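Household Notes: The Cleared Table, Reconsidered

Members of the Brutusis tenants' association will have had the June mailing about the "nightly reset," in which we are all invited to clear every flat surface in the apartment before bed. Florencia Valdebenito wrote it up with real enthusiasm, and 20 of you wrote back to say it had changed your evenings. I tried it for nine nights and remain unpersuaded.

The idea comes out of a booklet put out by Kestlow, who also sell trays, baskets and drawer inserts. I don't hold that against them, exactly. But when a company that sells trays tells me that my trouble is a lack of trays, I would like to see some other evidence. The booklet offers a figure of 322 hours saved over a working life. No one says how it was worked out, or what a person is supposed to have been doing with those hours at the kitchen table in the first place.

My first quarrel is with the word "clear." A table gets used for things, and the phone is the hardest of them to move along. It goes down when you need both hands, and it stays down.
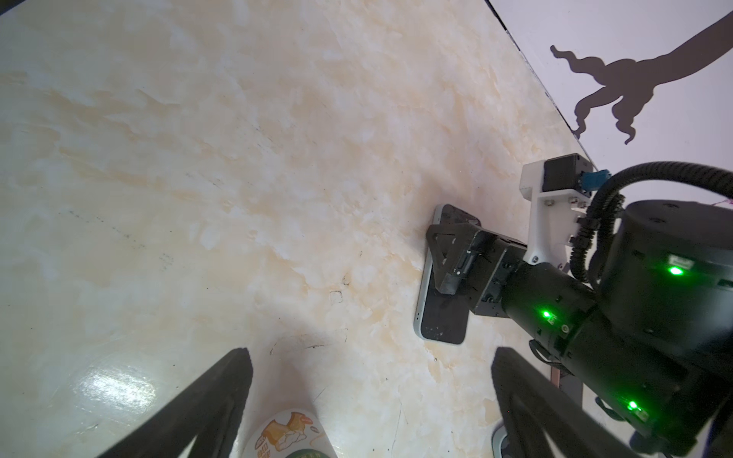 The booklet wants a "phone home" by the front door. I gave mine one, a shallow dish from Hollenstein that I already owned, and for two nights it worked. On the third I was waiting for a call from the pharmacy and carried the phone back to the table, where it has lived ever since. I suspect most of the 20 happy correspondents would report something similar if we asked them again in a few months.

Then there is the matter of the surface itself. Florencia says a bare table is easier to wipe, and I will grant her that. She also says a bare table stays nice longer, and I doubt it. Marble patterns hide crumbs very well and fine scratches less well, and the scratches come from sliding things around. Lift the can, lift the phone, wipe, put them down again. It takes around 40 seconds and needs no booklet.
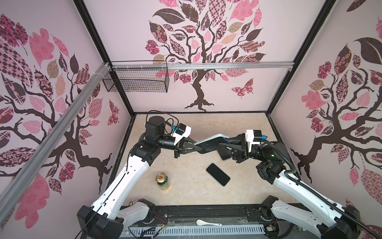 Baskets are the part of the method I came closest to liking. The booklet says to get storage off the table and onto the wall, and offers a hanging set from Gosov as the model. Before buying anything, look at what plain wire mesh and zip ties can do. A black mesh basket tied to a crossbar on the back wall takes up no table at all, and it doesn't spoil the tree mural or the butterfly either. Whether the spoon and the beer can would ever make the trip up there is another question. Mine wouldn't. A basket you have to reach for collects the things you don't want, and the things you do want stay down by your elbow.

Florencia has promised a reply for the next issue, and she tells me she is on her third month without a lapse. I have asked to drop in on her unannounced. So far she has not named an evening.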